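Looking at Exhibitions
Unit 4 handout: Visiting, taking notes, and writing the response

Read this before the trip to the Wirnholm Museum on Apr 7, 2026. Bring a copy with you. Some of it repeats what was said in class in March, for those who joined late.

1. What the unit covers

The first units dealt with single works: a painting, a print, a chair. This unit deals with the exhibition as a whole. An exhibition is put together by people who chose certain objects, left out others, placed them in an order, and wrote text to go on the walls. Your job is to notice those choices and say what they do to the visitor.

You are not being asked whether you liked the show. You can say so in your paper, and most people do, but a liking has to be tied to something in the rooms. "The second room was boring" is a start. "The second room has 20 letters in flat cases, all lit the same way, with labels at knee height" gives your reader something to go on.

2. Terms you need

Checklist. The full list of objects in a show, with dates, materials and lenders. Usually available at the desk if you ask.

Intro panel. The long text at the entrance. It states the subject and often the argument. Read it twice, once going in and once on the way out.

Section panel. A shorter text that opens a room or part of a room.

Object label. The small card beside a work. The top lines give maker, title, date and material. The part below, if there is one, is called the extended label.

Sight line. What you can see from a given spot, especially through a doorway. Designers often put a large or bright object at the end of a sight line to pull people forward.

Permanent collection. What the museum owns. Works on loan come from somewhere else and go back when the show closes. The label will name the lender.

Credit line. The last line on a label, saying how the work got there: purchase, gift, bequest, loan. Students skip it. Please don't.

3. The Wirnholm building

The museum has two wings. The older one, Prandlow, was built as a school and still has the narrow rooms and high windows. The newer wing, Heywood, has one large hall divided by temporary walls that are moved for each show. Our exhibition begins in Prandlow and ends in Heywood, so you will walk from small rooms into a big one. Pay attention to what kind of objects are placed on each side of that change.

The subject is objects made for the home, from hand-built furniture to factory goods. There are 50 works in Prandlow and a larger group in Heywood. You can't give all of them your full attention in one visit. Walk through the whole thing once without writing, then go back to the parts you want.

4. Ordinary objects in a museum

A household object changes when it goes into a case. It can't be picked up. It gets a date, a material and a number. It is lit from above and placed apart from the things it was once used with. Visitors slow down in front of it and start to look at the joints and the finish, which they might never do at home.

Something is gained and something is lost. The gain is attention. The loss is use, and with it the sense of weight, sound and place. Some curators try to bring part of that back by building a room setting, where the objects stand together as they might in a house. Others think room settings are stagy and keep to plinths and plain walls. The Wirnholm show uses both, and comparing the two is a good topic for a paper.

Before the visit, do the short exercise we started in class. Choose one object in your own kitchen and write an object label for it. Top lines first, then an extended label of no more than four sentences. Describe the object before you explain it. Leave out how you feel about it. 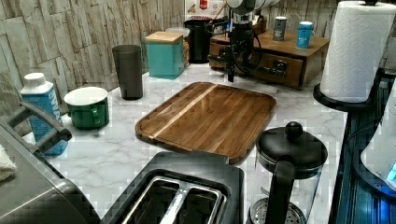 Fig. 1. Wood cutting board with a juice groove and one lighter stripe, on a marble countertop.

When you have written your label, write a second one for the same object, aimed at a different show. If the first was for a show on craft, make the second for a show on cooking, or on trade, or on family life. The object stays the same. See how much of the text has to change. Bring both labels to class, typed, on one sheet.

A few common problems from last year's labels:

Guessing at a material. If you don't know what wood or metal it is, write "wood" or "metal." Museums do this too.

Opening with history. A visitor is standing in front of the thing and wants help seeing it. Give them one detail to look for, and put the background after that.

Words like "unique," "timeless" and "iconic." They can be stuck on anything.

5. Taking notes in the galleries

Pencils only. The museum doesn't allow pens in the galleries. Photos are allowed in Heywood without flash. In Prandlow they are allowed in the first two rooms only, on account of the loan agreements. Bags larger than a sheet of paper go in the lockers.

For each room, write down:

What you saw first from the doorway
How the objects are grouped (by date, maker, material, use, or something else)
One place where the wall text and the objects agree
One place where they don't seem to, or where the text says more than the objects show
Where people stopped, and where they walked past

Draw a floor plan for at least one room. It doesn't need to be neat or to scale. Mark the doors, the panels, the benches and the large works. You will want it when you write, as memory tends to straighten a route that was full of turns.

Copy down the exact wording of any label you may want to quote, along with the title and date of the work.

6. The written response

Length is 760 words, not counting the heading and the list of works. Going a little over is fine. Use the past tense for your visit and the present tense for the exhibition itself ("I entered through the side door," "the first case holds three bowls").

Begin with the show. An opening paragraph on how you got there, who you went with, and what you knew of the subject beforehand can usually be cut to a sentence or dropped.

Pick one claim and stay with it. Good claims from earlier classes: that a show's order told a story of progress its own objects did not support; that the labels for factory goods named the company and those for handmade goods named no one; that a single bench decided which painting people remembered.

Use at least three works as evidence. Give title, maker and date the first time you mention each.

If you want to compare the Wirnholm show with another one, the Omell Gallery has a small display of printed textiles, open through the end of term. This is optional, and it does not add to the word limit.

7. Grading

The response counts for 20 percent of the course grade. The two kitchen labels are marked complete or incomplete and are due at the first class after the visit. Floor plans and notes are handed in with the response. They are not graded, but a response without notes will be returned unread.

Reading for the next unit is in the course folder: the chapter on wall text, and the two exhibition reviews. Mark the sentence in each review where you think the writer first states a judgment.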